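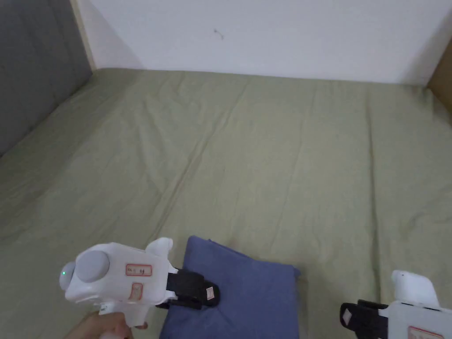
So the folding numbers are in, and I'm pretty chuffed! We'd been training Pastbridge (our cloth-folding policy) on 284 demos, all done with the handheld grippers on a hard table, and it hated beds. Soft surface, wrinkly sheet, jaws coming in at the wrong height - a mess.

In June I redid the lot on beds instead, with fitted sheets in whatever colour the linen cupboard offered. That got us to 1,071 demos, and folds that held their shape went from 12 per cent to almost 73. Same network, same training time!

What I can't work out yet is how much of that is the bed and how much is just having more data. I should've kept the counts even, I know. Next job is a matched run with 284 bed demos and nothing else, and I'll post the results whichever way they go.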